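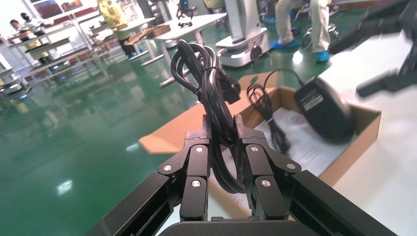 Cable packing at Bendton, with the power lead in the gripper and the box open behind it.

I'd been meaning to get over to the Bendton site since the spring, and when Noreen Tarar put my name on the visitors' list I cleared the day before she could change her mind. Three of us went in the end, me, Brayan Tamayo from Vedeck, and Juniper Doucet, who writes safety procedures for a living and had brought her own highlighter (she went through two packs of biscuits as well, but that's another story).

You don't get anywhere near the floor until you've put on blue shoe covers. I'd half expected to be waved through, as you are at most places, but Noreen sent me back to the bench to do the left one again as the elastic hadn't gone over my heel. Gowns are yellow, and they go on before you cross the line. After that comes the talk, and it's a good talk! Fifteen pages of site rules boiled down to what you need in your head while you're standing there: where the stop buttons are, which way an arm can swing, and who you ask before you pick anything up.

That last one is what I've come home thinking about. At Bendton each station has one named person at a time, and their name goes on a card. If you want something moved on that table, even a bit of cardboard, you ask the name on the card. Brayan reached out to straighten a box flap (pure habit, I'd have done the same) and was very politely told to take his hand back. He took it well. He did say over lunch that at Vedeck anyone passing would simply have sorted it out, and Juniper gave him a look.

The job we watched is a plain one, a cable and an adapter and a cardboard box, and I liked it all the more for that. Cables are awkward things. They come coiled and tied, but every coil sits a bit differently, and the plug end is heavy and goes where it likes. The rule sheet has a whole paragraph on where to grip a bundle and another on what to do if a loop is hanging over the edge of the box. Answer: leave it, stop, call the name on the card. Nobody is to poke it back in while the arms are live, and that goes for the people who wrote the sheet too.
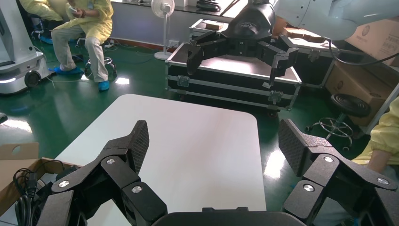
Do you have to stop everything just to move a box?
Only the station the box is on. The person named on the card stops that one, waits for the arms to settle, moves the box and then starts it again themselves. The neighbouring stations carry on.

Noreen let us look through the stop log, which I hadn't expected at all. There are 202 entries in it so far, each with a time, initials and a line on what happened. Some are wonderfully dull. "Flap." "Flap again." Juniper was delighted with it and asked how they get people to write things down, and Noreen said the log is never used to tell anyone off, and that it took a good while for people to believe her. They go over it every September and change the rules to suit.

My one grumble is trailing leads. The sheet says cables on the floor should be kept off walkways, and I'd like to see that spelt out a bit more firmly, with a width given. I said so on the feedback form. Juniper wanted the stop buttons at seated height as well as standing height, and that's a better point than mine, so I've pinched it for our own place.

If you fancy going, ask Noreen for a morning slot and wear flat shoes, as the covers are slippery over anything with a heel. Parking is behind the main building and costs nothing. I'm hoping to get back once the new rule sheet is out, and Brayan has promised to keep his hands in his pockets.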